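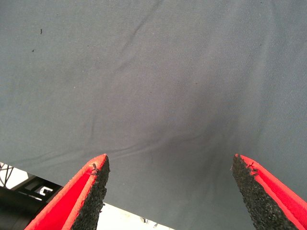
Hegyi story drafts, readme

Last touched in June. Read this before you open anything else in the folder, please, especially the part on versions.

What this is

711 short pieces of fiction, all in English, all from the Hegyi writing group. Most are first drafts. Some have a second draft, a few have a third. Each one comes with the comments other members left on it. Put together by Dalia Mansour, with Loubna Abdelaziz doing the comment matching, a miserable job, thank you Loubna.

Meant for people who study how stories change between drafts. Also fine if you just want to read some weird fiction about lighthouses. There are a lot of lighthouses. The spring prompt was "a light somebody forgot to turn off" and everyone went the same direction.

What's in the folder

drafts: plain text, one story per file
comments: one file per story, same name as the draft
prompts.txt: the 6 prompts, in order
authors.csv: pen names only
notes.txt: my running notes, messy, skip if you like

File names go prompt number, pen name, draft number. So 3_stetow_2 is the second draft of Stetow's story for prompt three. Stetow and Zerix are pen names, both very prolific, together they make up a big chunk of the set. If you're measuring style, weigh for that or drop them. I ran it both ways and sentence length moves quite a bit.

Versions

The first copy I sent out had drafts one and two swapped for prompt four. Fixed now. If your copy has a file called READ_FIRST_old, it's the bad one, delete it and ask me for the new one. Sorry to the two people who already wrote something up.

How the stories were collected

Members pasted into a shared document, we copied out. Deadline was always 9 in the evening and people were always late, late ones are included. Italics got lost in the copying. Scene breaks are a single # on its own line, except in Zerix's files, where it's three dashes and sometimes nothing at all. Tried to fix by hand, gave up partway thru prompt five.

Length limit was loose. Shortest piece is 95 words and it's one of my favorites. Longest is the Nasaddale serial, 40 chapters, all filed under prompt two because that's where it started. The chapters count as separate pieces in the total. Chapter order is in notes.txt. Don't trust the file dates.

Comments

Matched to the draft they were written on, as far as we could tell. Where a comment quoted a line, easy. Where it just said "love this!!" Loubna went by where it sat in the thread. Those have a ? in front. Treat them as guesses.

Tone is friendly, mostly. There's one long argument under prompt six about whether second person is ever okay. Left it in, both sides agreed to it.

Cleaned up

- real names out, pen names in
- email addresses and phone numbers out
- typos left alone, in stories and comments both
- song lyrics cut, you'll see [lyric] where one was
- one writer asked to be removed, so that writer's drafts are gone, and comments on other people's stories too

Known problems

Curly quotes and straight quotes mixed, sometimes in one sentence.
A handful of drafts end mid scene. They came to us that way.
Some second drafts are the first draft with a new title. Kept them, the title is a change.
Accents got mangled in prompt one, mostly in character names.
authors.csv has an extra blank column, harmless, haven't gotten to it.

Using it

Writers kept their rights. Reading and research okay, quoting a few lines okay if you give the pen name. No reprinting whole stories, no posting them elsewhere. If you want to print one, write to Dalia and she'll pass it along to the writer, who might say no.

Content warning: some horror, some grief, one very bad thing happens to a dog in prompt three. The title gives it away so you can skip it.

To do

Prompt five scene breaks. Blank column. A proper list of which drafts have a real second version, Loubna has half of it on paper and will type it up when she's back. Send corrections with the file name in the subject line, otherwise I lose them.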